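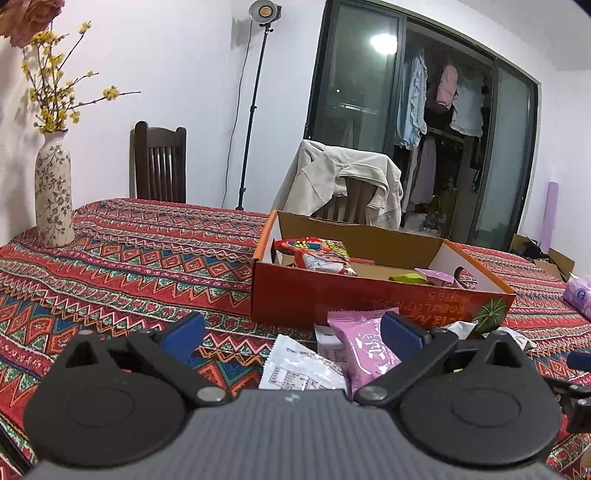
Is the Wirkton hand gripper any good for picking up snack packets? For light wrappers it's fine, but mine developed a fault in the jaws that would keep me from buying another.

I've had the pair for 7 weeks now, mostly for recording packing demos that go to Annag Kinnear's robot arm at Brarnthorpe. The grip itself I love! The blue pads hold shiny film without crushing it, and my wrists don't ache after a long session.

Then the right jaw started lagging. You'd squeeze, the left side came in on time and the right one followed a beat later, so every packet got a little twist. I missed it for more than 200 recordings (ugh). The arm learned the twist too, and on its first proper run it flung a cracker packet clean off the bench — funny for a second, until Annag pointed out her hand had just been there.

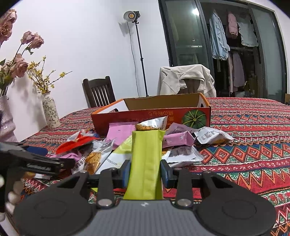
Support had me tighten the pivot and redo the zero setting, and that lasted 4 days before the lag crept back. A replacement linkage finally fixed it, though I paid for the shipping, and there's still no warning of any kind when the two sides drift apart. Check yours every morning with something thin. Three stars from me, and I'd go to four if they added a beep.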